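Gakden Table Cloth, Teal Green

Home > Table and Worktop > Covers and Cloths > Gakden

In stock. Usually leaves us the next working day.

The Gakden is a large piece of soft green cloth. We have tried to think of a more exciting way to put that and the cloth has not helped. It goes over a table, a workbench, a trestle or the lid of an upright piano, and it stays there being green until you take it off again.

People buy it for sewing, for jigsaws, for sorting stamps and beads, for card games that get a bit heated, and for hiding a table top that somebody once stood an iron on. It has a matt finish with a slight nap, so small things dropped on it tend to stop where they land. Beads that would be halfway to the skirting board on bare varnish stay put. Dice roll quietly, which some households will count as a selling point and others as a loss of drama.

Sizes

Small: for card tables and desks
Medium: for a kitchen table seating four
Large: for a kitchen table seating six, or four who don't get on

Measure the top of the table, then add the drop you want on each side. Please do this with a tape measure. "Normal table size" is not a size, and we have had it written on the order form more than once.

What you get

One cloth, hemmed on all sides, folded, in a paper sleeve. No clips, no weights, no carrying bag. Clips are sold separately under the Pietrzak name and come in packs of 12. They fit table tops of ordinary thickness and will mark soft pine if you leave them on over winter.

Colour

The mill calls it teal. Bronisława Szewczyk, who does our buying, calls it green and has stopped discussing the matter. It sits between the two and moves about according to the light: bluer in shade, closer to turquoise under a lamp. If you need an exact match for curtains, send for a swatch first. Swatches are free and you needn't post them back, though one customer always does.

There is no second colour. There was going to be a maroon. We saw the maroon.
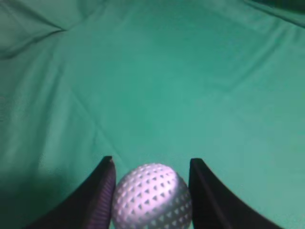
Creases are the thing we get most letters on, so let us be plain: the Gakden arrives folded and it remembers. Drape it loosely and you will have long faint diagonals running across it and a gentle ripple here and there, with the ridges paler than the dips, and perhaps one really determined fold over to one side that throws a thin shadow of its own. For beads or buttons this matters very little. For jigsaws it matters a good deal, as you will find out at the join between sky and more sky. Pull it taut, clip the corners and press it with a warm iron through a tea towel. Don't put the iron straight on the nap unless you want a shiny patch the shape of an iron.

Care

Wash at 20 degrees, on its own the first time. Dry flat or over a rail. Don't tumble dry. Lint comes off with a clothes brush; cat hair comes off with patience. Candle wax should be left to go hard, then lifted with the back of a knife.

Goes with

Tistano bead trays, shallow, set of three
Pietrzak table clips, pack of 12
Vuvudeo 1000 piece jigsaws (the 2000 piece ones need the Large cloth and an understanding family)

Delivery and returns

Orders placed before noon are packed the same day. Returns are accepted if the cloth is unwashed and has no wax on it. We do check for wax. The next batch of Mediums is due in June, and until then we can cut down a Large for you at no charge, but a cut cloth can't come back.

Page last changed 9th May, to correct the drying instructions.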